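Desktop Tower Teardown: Gallery

Posted 27 Dec 2021 by Vibeke Overgaard

Contents of this page: notes and pictures from the refurbishing bench at Talomgate. The subject is the inside of an office desktop tower, laid on its side with the cover off. Machines of this type reach us in batches from offices that are closing or replacing equipment. The last large batch came in May and held 2,000 units, split between the Talomgate and Kodikara sites.

The notes are for people who will be handling the same class of machine. They assume you can already remove a side panel and unplug a power supply. Bench procedure is in the Darus manual, chapter 3, and is not repeated.

General layout

Office towers of this kind are built to be opened without many tools. Parts that a technician is expected to release by hand are usually molded in a contrasting color, often blue. Look for the colored tabs before reaching for a screwdriver. Forcing a bracket that has a release tab bends the sheet metal, and a bent bracket will not hold a drive square afterward.

Lay the tower flat with the open side up. Let the feet or the lower panel hang clear of the bench if they stop the case from sitting level. Slatted table tops are fine, but small screws go through the gaps — keep a tray within reach.

Memory

Memory comes out first. Open the clips at the ends of the slot, then lift the module straight up by its edges. Modules that come out at an angle can damage the contacts in the slot. Matěj Vaněk logs size and speed for each module before it goes into the antistatic tray. Mixed pairs are separated at this point and matched again later.

An empty slot gets a look under a lamp. Dust is blown out with dry air. A slot with a lifted contact is marked on the job sheet and the board goes to Lutz Ruppert for a decision.

Processor and cooling

Once the heat sink is off, the processor sits exposed in its retention bracket. Old thermal paste is wiped from the lid while the processor is still clamped in place. This keeps paste away from the socket. Air shrouds are kept with the case they came from, as the fit differs between models even when the outside looks the same.

Picture 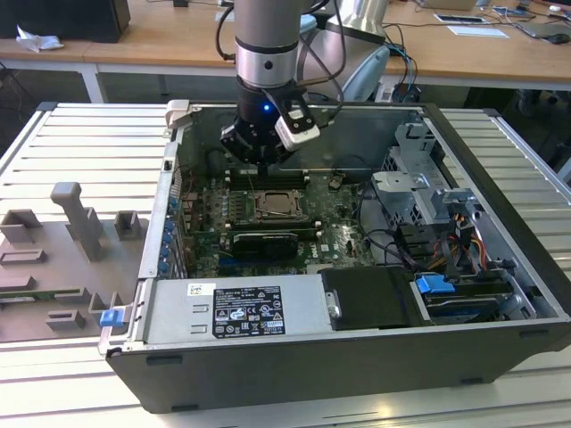 Open tower on the slatted table, gripper over the memory slots. Graphics card still seated, drive cage and power cables at right.

Cables and power supply

Power cables stay bundled until the drives are out. Cutting the ties early leaves loose connectors lying across the board. Radoslava Ševčík photographs the label on each power supply and copies the rating to the job sheet. Supplies with an unreadable label are not reused.

Drives

Drives are pulled after the memory and go to the Drirero cabinet for wiping. The cabinet has two keys, one held by Abdelkrim Abdelaziz and the other at the front desk. Drives without a job number on the tape are returned to the bench and are not wiped until the number is found.

Corrections to this page go to Vibeke Overgaard at the Talomgate bench.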